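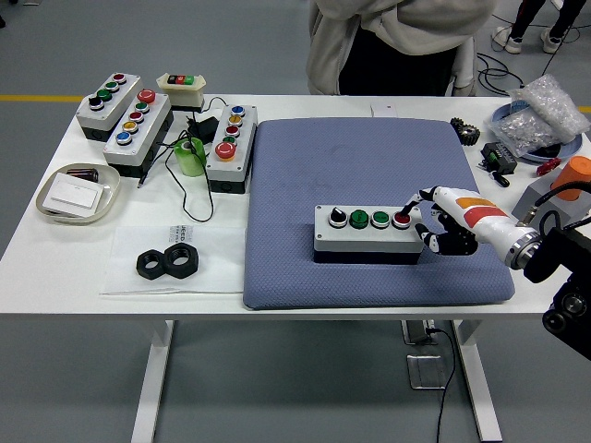 Flutier Pendant and Panel Practice Set, after one winter of use

The set is a pile of button boxes with nothing behind the buttons. You pay 200 for it and you get red, green, yellow and blue, a couple of selector knobs, and emergency stops in the fat mushroom style that everyone wants to slap. I bought it to set up a multi-fingered hand on our arm at Pallmont, and I've grown fonder of it than I meant to.

Good first. The button travel is consistent, so once the index finger is taught on one green button you can copy the approach to the next green button and only fix the height. The raised and flat buttons feel different under a fingertip, and our first program bottomed out happily on one and stopped 5 mm short of the other. Better to learn that from a toy than from the press line.

Now the housings. They weigh nothing. Push a button slightly off center and the whole box goes for a walk. Flutier's booklet suggests screws, which is brave of them. We put ours on a quilted cushion, which holds the box still and gives a little when the finger comes down too hard. The cushion has stains. It has earned them.

Chun-yin Lau does our calibration and wants it known that you should re-zero the fingers every 40 presses, curl the other fingers fully before the index goes down, and check the wrist bolts before blaming the software. I blamed the software for most of April.

The knobs are the weak part. One came loose and spins past its stop like a game show wheel. Skastton sells a replacement for more than seems decent.

Four stars. I'd buy it again, with a heavier base.

Recent reviews
Bakilana 666 cable tester
Skastton wrist torque key, second version
Tool trays for people who lose nuts
Pallmont shop stool, long-term report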